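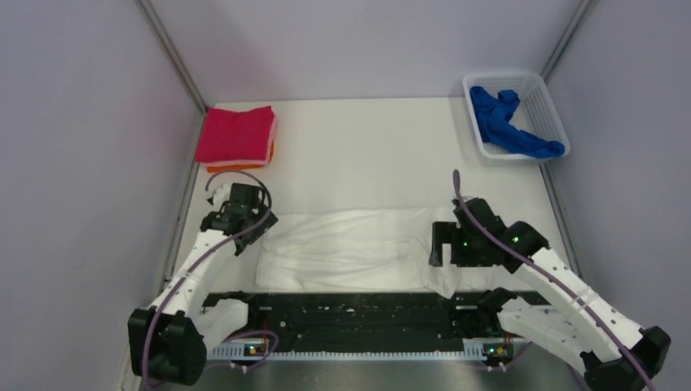
## 4. Folding and stacking

These steps cover hand towels and cleaning cloths from the Dincombe linen set. Wash new cloths separately the first time at 40 °C.

1. Clear the middle of the table. Keep the basket in one back corner and the finished stack in the other.
2. Take one cloth from the basket and lay it flat, long side toward you.
3. Smooth it from the center out. Small wrinkles are fine — deep folds are not.

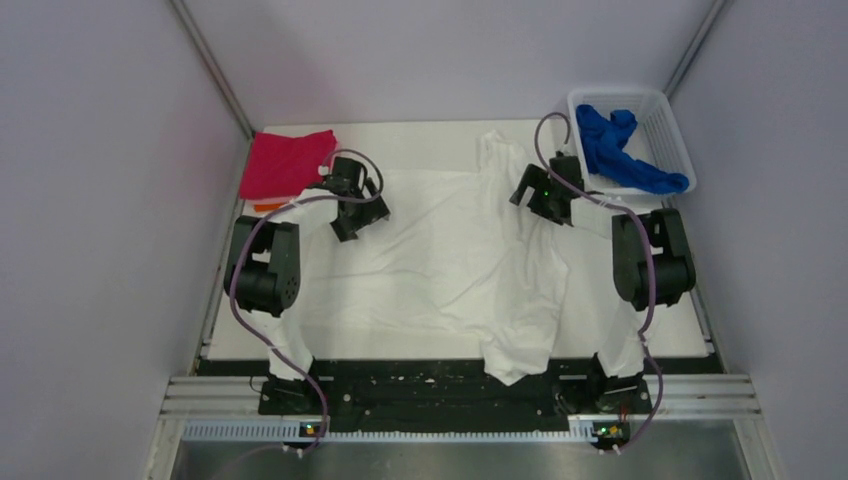 4. If a corner slides over the front edge, pull the whole cloth back before folding.
5. Fold in half, then in half again, and press down lightly.
6. Set it on the stack with the folded edge facing out.

**Note:** Stop at 38 cloths per shelf.

**Caution:** Do not stack damp cloths. Hang them up and fold them later.

For replacement baskets, order Flembridge part 398.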